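December 10, 2020

I finally got to the open day at Sultis, the small robotics shop on the second floor of the old Marras building. I had signed up back in February, the first one was called off, and then I forgot about it until the reminder showed up in my email.

Visits were by time slot, with 7 people to a group and masks on. We left our coats in the hall and Intan Raju met us at the door. She runs the data side, meaning she is in charge of the people who show the robots what to do. I had expected to see arms on pedestals doing the same thing over and over. Most of our slot was spent watching a person work by hand.

The operator stands at a table and holds a gripper in each hand. They are the same kind of gripper that goes on the robot, with finger pads on the end and a cable running off to the recording gear. The operator does a job such as packing a bottle into a box, and everything the grippers see and do gets saved. Later a robot is trained on it. Intan said a simple task needs 500 good recordings before she will even look at the results, and a person can do 40 in an hour before getting sloppy. 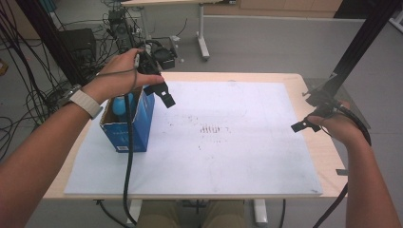
## Trying it myself

After the demonstration we could each have a turn. Greer Leckie, who I carpooled with, went first and was better at it than I was. She sews, and she is used to doing small things with both hands.

The grippers are lighter than I thought they would be. The hard part is that you can't feel anything. I kept closing the fingers too early and pushing the thing I wanted to pick up away from me. Intan told me to slow down and look at the pads and forget about my hands. That helped some. I got one clean pick out of maybe six tries and then gave up my place to the next person.

The cables bothered me more than the grippers did. You have to keep them in mind every time you turn. I asked if a wireless version was coming and she said they had tried one, called Arnik, and it dropped too much data. They went back to wires and she doesn't miss it.

After that we looked at what the gripper itself sees. Each one has a camera looking out past the fingers, so you get the two pads at the bottom and whatever is on the table in front of them. It is a strange way to see a tabletop. Smudges and specks of dust that I would never notice standing up look pretty big from down there.

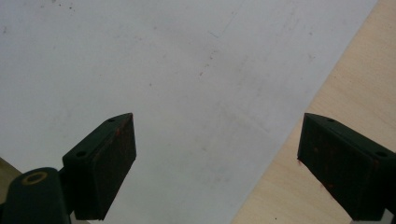 Greer asked if the marks on a work surface matter. Intan said they can. If every recording is made on one spotless sheet, the robot may do fine on that sheet and poorly on any other. She would sooner have some wear in the picture. They do swap surfaces now and then, and they move the lights too.

I asked what all this was for. Their main customer is Estard, a mail-order company that wants help packing mixed orders. The trouble is that no two orders are alike, and a machine that is programmed step by step can't keep up with that. She would not say how close they are to having it work in the warehouse. She did say that almost 23 tasks are on the list and that they are happy with only a few of them.

We went over our time and the next group was already waiting in the hall. There was no gift shop or anything like that, just a sign-up sheet for people who want paid shifts as operators. Greer put her name down. I took a flyer and will think about it. Parking is behind the building, by the way, and the front door sticks, so pull hard.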